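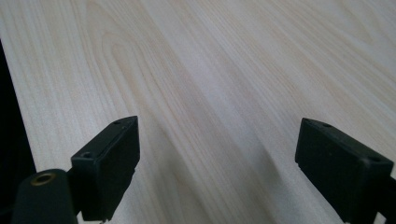
Surfaces and Interiors, Unit 4
Pale wood-grain tabletops: figure, gloss and wet items
Handout prepared by Povilas Vītola, Udadum course office
Revised 11/17/25

4.1 Scope

This unit covers flat tabletops with a light wood-grain face, used indoors for desk work and light kitchen tasks. Solid edge profiles, oiled finishes and outdoor furniture are dealt with in Unit 6. Students should have read the Feltimeo notes on board construction before the session. Terms in the glossary at the back of the course book are used here without further explanation.

4.2 Terms for figure

Figure is the pattern visible on the face. Two types account for most of the tabletops in the Carora sample set, which holds 387 pieces.

Cathedral: nested arches or loops, one inside the other, pointing along the length of the grain. On real timber this comes from a flat-sawn cut through the growth rings.

Straight: parallel lines with little or no curve. On real timber this comes from a quarter-sawn or rift cut, or from the outer part of a wide flat-sawn board.

Printed decor papers copy both types. The presence of a cathedral therefore says nothing about whether the face is timber. Check the edge, the underside and any drilled opening before recording the material.

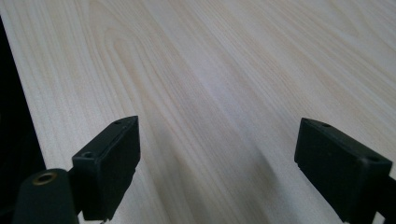 Figure should be recorded together with its direction and the point at which it changes. A single face often carries more than one type, and a one-word entry in the log loses this. The tabletop shown would be entered as cathedral at upper left, running out into long streaks and then into fine parallel stripes toward the right, with the lines on a diagonal from lower left to upper right. Base color goes in a separate column: creamy off-white, grain in beige to pinkish tan. The bright area at center and upper right is reflected light and is left out of the color entry.

4.3 Gloss and viewing angle

Pale faces are difficult to judge under direct light. A low-sheen finish can still wash out over a large area and hide scratches, rings and residue. Procedure:

1. Stand at the long side and look across the face at a low angle.
2. Move a quarter turn and look again.
3. Mark any defect with paper tape on both passes.
4. Record gloss as matte, satin or full. Do not use intermediate terms.

Paulauskas gives a limit of 200 wipe cycles for its own test panels before gloss is read again. Use that interval for the coursework panels - the log sheets are already ruled for it.

4.4 Wet items on a dry surface

Dish racks, sponges and cloths are the usual source of standing water on a table. An open wire rack with feet keeps its basket clear of the face, but what drips through still lands on the table. Put a tray under it. A sponge laid flat holds water against the surface over its whole lower side and should be stood on edge or placed in the rack.

Cable grommets need attention on any desk used this way. The hole passes through the board, and water entering at the rim reaches the core directly. Keep racks clear of the grommet and dry the rim after wiping.
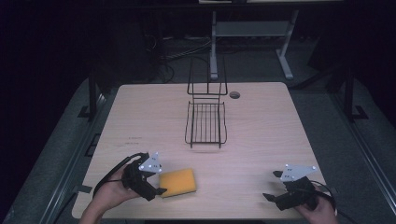 4.5 Coursework

Choose one tabletop at home or in the building. Submit a sketch plan showing outline, corner shape, grain direction, changes in figure and the position of any grommet. Add a gloss reading from two sides and a short note on where wet items are normally set down. Sheets from the April group are in the course office and may be consulted there - they are not to be copied.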